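14 min read

3. Steaming vessels in small kitchens

3.1 Background and terms

Household steaming in the two districts covered by this study, Ledton and Brallside, is carried out mainly with vessels that serve other purposes during the rest of the week. A dedicated steamer is rare in dwellings with less than one full run of counter. The usual arrangement is a metal pot with a removable or seated perforated insert, a lid that may or may not have been sold with it, and a second heat source that frees a burner. We refer to this group of items as the steaming set, whether or not its parts were bought together.

Three terms are used throughout. The vessel is the outer pot that holds water. The insert is the perforated floor on which food rests. The cover is any lid placed on the vessel during cooking, including lids borrowed from other pots. Where a household owned an electric pot, it was recorded as part of the set only if the respondent reported using it at the same meal as the vessel. Electric pots used solely for breakfast or for hot drinks were entered under small appliances and are treated in Section 5.

The household survey was conducted in September and returned 452 usable forms. Interviews in Ledton were led by Guadalupe Serrano and those in Brallside by Thérèse Poirier. Both used the same printed schedule, with one difference: the Brallside version placed the storage questions before the cooking questions. A comparison of the first 100 forms from each district showed no effect of question order on the reported contents of the set, and the forms were pooled.

3.2 Layout of the set before use

Respondents were asked to put out the items they would need for a steamed meal, without food, in the position they considered ready for work. The instruction was kept short on purpose. Pilot wording that mentioned the stove led people to place everything close to the burners, including items they later said they would normally keep on the table.

The most frequent layout was a single row. The vessel stood at one end, the electric pot in the middle, and the cover lay flat beside it. Rows of this kind were recorded in both districts and did not depend on the handedness of the respondent. A less frequent layout placed the cover on the vessel from the start, and a third stacked the smaller pot inside the larger one. Stacking was reported chiefly in homes where the table was also used for eating or schoolwork.

Figure 1 shows the row layout. The perforated insert is seated in the steel pot at the left, and the glass lid lies to the right of the small electric pot. A brown mat was used under all items to reduce sliding and glare from the tabletop. Its creases were not pressed out between trials, as the mats found in the surveyed homes were seldom flat.

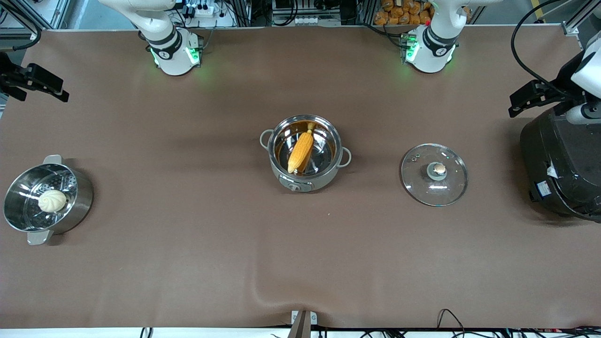
Figure 1. Reference row layout: steaming pot with insert, small electric cooking pot, glass lid.

3.3 Reach and clearance

The row layout makes a simple demand on table depth and a heavier one on table width. Each item has to be lifted without its handles or rim meeting the item next to it. Side handles are the main constraint. A pot turned so that its handles lie along the row takes more width than the same pot turned the other way, and the gap to its neighbor must be increased to match. In the Orozco layout guide, which we adopted for spacing, the gap is measured from the outermost part of the item, handles included, and not from the wall of the pot.

Lids raise a different problem. A round lid laid flat occupies nearly the same area as the pot it covers, and for the length of the preparation that area is lost to other work. Over 10 respondents in Brallside stated that they kept the lid on a chair or on the windowsill for this reason. The practice was not followed in the handling measurements, where the lid remained on the table at all times.

3.4 Limits of the layout data

The layouts describe a state of readiness and cannot be read as a record of cooking. Respondents may have tidied the table before the interview, and 14 forms carry a note to this effect. These forms were retained. Items kept inside cupboards were not inspected, so a household that owned a second insert or a spare cover would not be distinguished from one that did not.

Lid size was taken from the respondent's statement. In the Cikitz subsample the lid was also measured at the rim, and disagreement between the stated and measured sizes was common for covers that had been bought separately. Fit is therefore reported in Section 4 only for the measured lids.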